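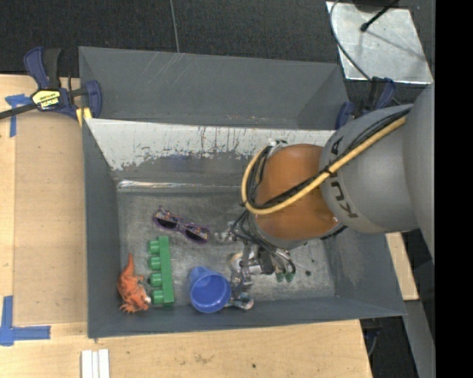 Worn paint inside a gray metal bin, can I touch it up or do I have to strip it?

posted by tinbucket_lou

Hi all, long-time reader and finally posting. I have a big open metal bin with sloping sides, painted a dull blue-gray, and the paint on the far slope has worn away in a wide band so you see whitish bare metal with a ragged edge. There are dark streaks running down it and some flecks of the old gray still hanging on. The floor is scuffed all over too, and the outer panel behind it has a few pale diagonal scratches, though those don't bother me much.

I would love to get it looking decent again before the end of September, mostly because I'm tired of gray flecks turning up on whatever I put in it (small metal parts, nothing delicate, and no food of any kind). A new one from Tiramier would run me 158 dollars before shipping, and I can't bring myself to spend that when the bin itself is perfectly solid. Can I sand the worn band and paint over it, or am I only going to be doing this again next year? And does the bare part need a primer? Thanks so much in advance, you have all been so kind to other people on here!

Hongmei Duan

Hello Lou, and welcome! You can certainly save it. I have repainted more old bins than I care to admit, and a worn slope is the most usual trouble of all, as everything you tip in slides down the same stretch.

Before anything else, find out what the old paint is. If there's any chance it contains lead, please don't sand it dry, and get a proper test done first. The same goes for the metal. If it's galvanized (that whitish color makes me wonder, though I wouldn't swear to it from here), ordinary primer tends to peel right off and you'll want one that says on the can it's made for galvanized steel.

After that it's mostly patience. Wash it with a degreaser, rinse, and let it dry overnight. Scrape off every loose fleck, then feather the ragged edge until you can run a finger over it and hardly feel a step. Wipe it down, prime, and put on two thin coats of a hard enamel. I used Hornura gray on mine and paid 27 dollars for the can, with plenty left over for the floor. Go easy along the crease at the back, where paint likes to pool and then stays soft for ages. And do leave it alone for a full week before you load it, even when it feels dry. I rushed my first one and was scraping it again by Thanksgiving!

mondal_street_garage

just leave it. its a bin

pete in the shed

Hongmei's steps are good and I'd follow them, but I'll put in a word for a liner. Any paint on that slope is going to wear if you keep dropping metal parts on it. I cut a rubber sheet to fit the slope and floor of mine and it's a lot quieter now, which my wife was very pleased about. Make a paper pattern first, the angles will fool you. You'd still want to get the loose flecks off before it goes in.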